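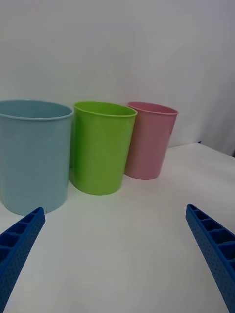
May 11, 2024

Cup nesting trial, continued. I use the same plastic cups from Flundell as in January, in three colors. Purpose is still the same: to find which order of stacking gives the least sticking for the Plullik kit. Lucian Dobre asked that we write the order every time by color – please do this also.
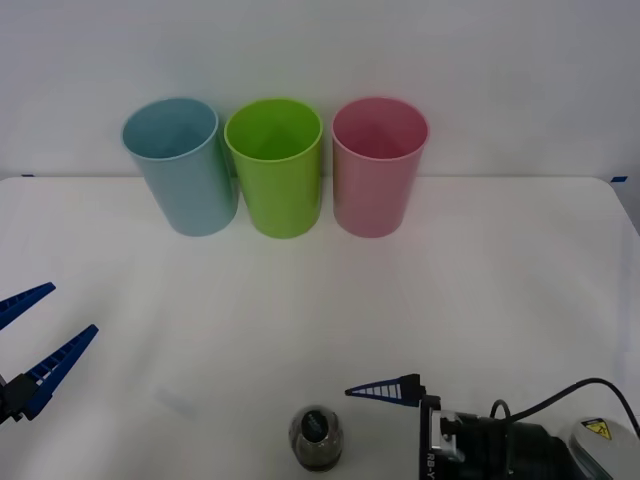

Sticking was worse in the old Preda set, so I do not mix the two sets any more. For the start position I keep blue, green, pink from left to right, all with the mouth up and near the wall. The jar with the black lid stands in front.

To do: repeat 8 times with pink inside green, then ask Girkummont for 2 spare cups.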